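Busanstead Community Garden: progress report to the Marti Fund
July 15, 2020
2 min read
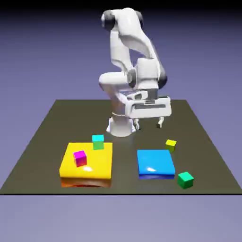 White arm on a square platform, computer render.

Work on the garden beds and water tanks has continued since January. We now have 30 plots in use and 6 on the waiting list, which we hope to clear once the Civow Street fence is moved.

Spending to date is $352 under budget. Mulch cost less than quoted, but the Trorkard pump needed a new valve and that used up part of the savings.

Two items are still open: the path to the tool shed and the council's reply on kerb access. We ask that the path money be carried over to the next period.

Žofie Vlček
Garden coordinator

4 shares | 0 comments
Contact us | © Busanstead Community Garden | Back to top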